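Hultis packing room reopens with new benches and grey bins

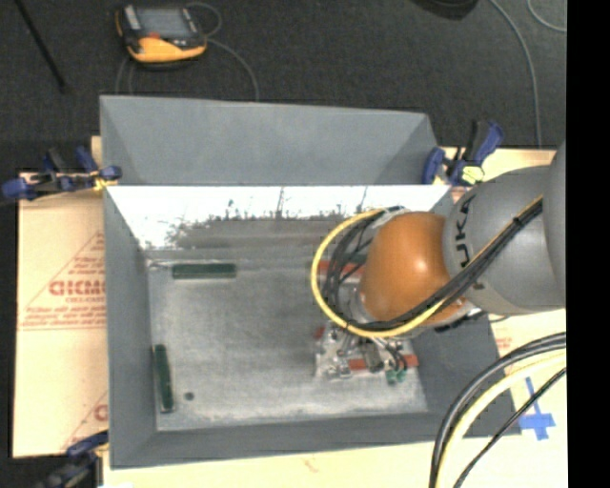

What has changed

The packing room at Hultis reopened on 29 September 2026 after a refit that took most of the summer. The old shelving along the long wall has gone, the floor has been carpeted in dark charcoal, and the sorting of loose stock is now done from large open bins with sloping sides.

Hultis sends out parts for children's construction sets and classroom measuring kits. Much of the stock is plain bars and strips in a handful of colours, and green and red are the two that schools reorder most. Until this year they were kept in cardboard trays, which had to be lifted down, emptied on to a table and put back again by hand.

Þröstur Skov, who manages the room, said the trays had been a nuisance for years. "They split at the corners and you lost pieces down the back of the shelf," he said. "When we took the shelving out in February we swept up 300 bars. Some of them were colours we stopped selling before I started here."

The bins are grey and were bought second-hand from Pakzad, a bakery supplier in Rallham that closed its dispatch department last winter. They show wear on the bottom, but Mr Skov said the sloping sides were what the room needed. Pieces slide back down to the floor of the bin, where they can be picked out, and there are no square corners for short strips to wedge into.

Hultis bought 11 of them. Eight are in use and the other three are being kept back for the busy weeks before the start of the spring term.

Orders and delivery times

Orders placed before the refit have all been sent, apart from a small number of mixed-length sets that were waiting for blue strips. Those will go out by the end of next week. Customers affected have been written to.

From now on, orders for single colours will be packed on the day they arrive if they come in before noon. Mixed sets will take two working days. The smallest order remains one bag, and there is no change to prices or to the postage charge within Narnden.

Schools that order in bulk can still ask for loose bars by the box of 1,000. These are weighed, and a few extra pieces are put in each box to allow for any that are chipped.

The returns desk has moved. It used to be beside the main door and is now at the far end of the corridor, next to the stairs. Parcels should be left on the table there with the order number written on the outside. Mr Skov asked customers not to tape bags of different colours together – they have to be cut apart before the pieces can go back into stock, and the bags cannot be used again.

Spare pieces for clubs

The old stock cleared out during the work is being given away. It includes the bars found behind the shelving and a quantity of strips with marks or uneven ends, which cannot be sold but are good enough for craft work. Schools, playgroups and clubs in Narnden and Rallham can ask for a bag at the front desk.

Hartmut Strobel runs a Saturday model-making club in Rallham and collected the first lot last week. He said the club had been using lolly sticks for its bridges. "The bars are much stiffer and they are all the same width," he said. "We have already had to start again on one bridge as the children wanted it longer."

So far 153 bags have been made up. Each one holds a mixture, and it is not possible to choose colours. Bags are limited to two for each group for the time being – any left over after half-term will be offered again without a limit.

The front desk is open on weekdays from nine until four and closes for lunch between half past twelve and one. The packing room itself is not open to visitors, but an open afternoon is planned for later in the autumn and the date will be put up at the desk and on the news page. Parking is in the yard behind the building. The gate on the lane side is still locked while the drain cover is being replaced.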